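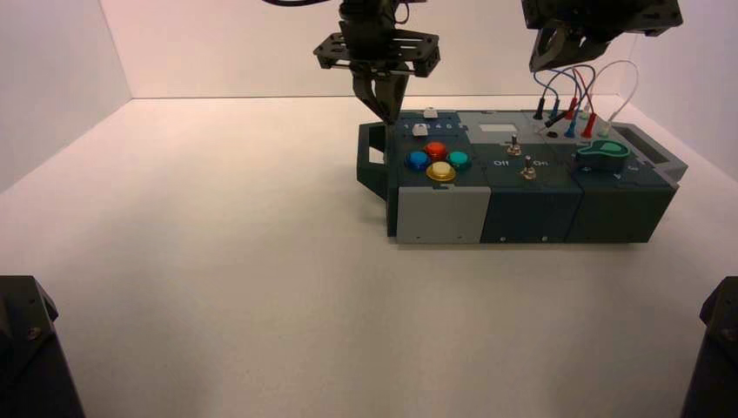 Classroom Health Walk-Through: Larnon Elementary, September 2023

First walk-through of the school year, and what a good one! Comments follow each item. The next full check is in January.

1. Hand soap filled at every sink
OK. Even the art room, which ran dry twice last spring. The new foam refills from Manalo last much longer, and the kids like them (so they use them!).

2. Paper towels within reach of younger students
Fix needed. Kindergarten dispensers are still mounted too high. Work order is in.

3. Windows open and close freely
OK in the main building. Two stuck in the Sellmont wing, both on the playground side.

4. Air filters changed, date written on the frame
OK. Dates were easy to read this time, thank you!

5. Portable air cleaners running during class
Mostly OK. Room 70 had its unit switched off for a spelling test. Try the low setting, it really is very quiet.

6. Mask box at front office
OK. 100 on hand, child and adult sizes. Reserve of 2,000 in the supply closet, sealed and off the floor.

7. Home test kits in date
Check again. One carton has an old sticker over the printed date. Please look up the lot before handing any out.

8. Sick room separate from the nurse's main desk
OK, and a huge improvement on the curtain we had before. The cot wipes clean and the door shuts properly now.

9. Absence log filled in by 10 a.m.
OK for all grades but fourth. A same-day log is how we spot a cluster in one classroom early, so keep at it.

10. Notice letters ready for families
OK in English and Spanish. The Vusamora campus has a shorter version that reads beautifully, and I'd love for us to borrow it.

11. Water fountains and bottle fillers wiped daily
OK. Sign-off sheet by the gym is full, needs a new page.

Open items: 2, 3, 5, 7, 9, 11. Send updates to the health office.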